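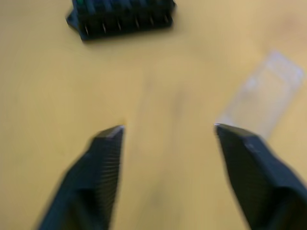
Kadlec opens trial program for Markora bench handling kit

Wolluvbridge - Small electronics workshops will be able to try a bench-mounted robotic handling kit before committing to a purchase, under a program opened this month by equipment supplier Kadlec.

The kit, sold under the name Markora, is intended for picking up and placing small parts such as connectors, terminal blocks and plastic housings. It consists of a compact arm, a two-finger gripper with ridged inner faces, a wrist camera and a control unit that fits beneath a standard workbench. Kadlec has set the trial period at six weeks, with delivery, installation and operator training included in the fee.

The company said the program was developed in response to enquiries from businesses that assemble goods in short runs. Many of these firms change products several times a month and have found larger automated cells difficult to justify. Under the trial, participants will use their own parts and their own benches, and will keep any handling routines they record during the period.

Pliveck, a contract assembler based in the Wolluvbridge industrial estate, is the first business to take part. It has assigned the kit to a sorting and placement task at the front of its wiring line, where connectors are set out by hand before being fitted to cable assemblies. The firm has recorded 3,000 placements to date and will provide its results to Kadlec at the close of the trial.

According to Kadlec, routines are taught by demonstration. An operator guides the arm through a task several times and the control unit then prepares a draft routine for review. No programming experience is required, although the company recommends that one staff member be made responsible for checking routines before they are put into regular use.

The supplier has also set out the limits of the present model. Clear plastic parts remain harder for the camera to locate than dark or coloured ones, and workshops handling them are advised to allow additional set-up time. The standard fingers are not suitable for bare circuit boards - a softer set is being prepared and will be offered separately.

Businesses that proceed to purchase will have the trial fee credited in full. Those that do not may return the kit at no further charge, provided it is in working order.

Seven places remain in the current intake. Applications may be lodged with Kadlec's Wolluvbridge office until the end of July, and applicants will be asked to supply sample parts for assessment.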